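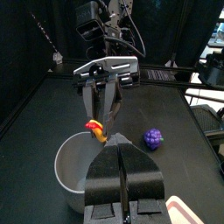 Section 3: Clearing the Table (Wekon two-arm cell)

Before you start: the Wekon routine handles toy food and light dishes. It is not yet a dishwasher, whatever your brother-in-law heard at Grerside.

1. Clear the tabletop of phones, keys and your own cup of tea.

2. Set out the tray, one bowl and the play food. Leave both arms room to swing.

3. Open the Khosravi panel, choose TIDY, then BOWL. Keep your hands outside the enclosure from here on.

CAUTION: The arms will not apologise.
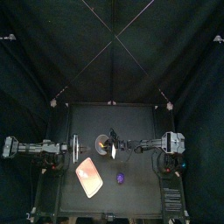 4. Let the arms finish their discussion. Passing a dish between grippers is still the hard part, and a toddler will beat the machine on speed and lose to it on mess.

5. For soft items, select LOW GRIP. Rubber forgives a firm squeeze. A ripe tomato won't, and Wornico does not cover benchtops, grout or trousers. 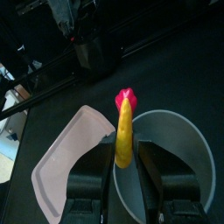
Fig. 3-2. Rubber chicken held by the neck, tray to one side and bowl to the other.

6. To use a cup as the target, choose CUP and run the alignment check again. A cup gives the gripper a smaller opening to aim for.
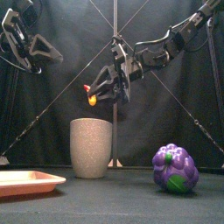 Fig. 3-3. Toy pepper in the right gripper, above the speckled cup.

NOTE: Log every dropped item. Service is due at 1,000 cycles, or on Sunday if you were hoping for a quiet one.

7. Press HOME, wait for both arms to park, and do the real dishes by hand.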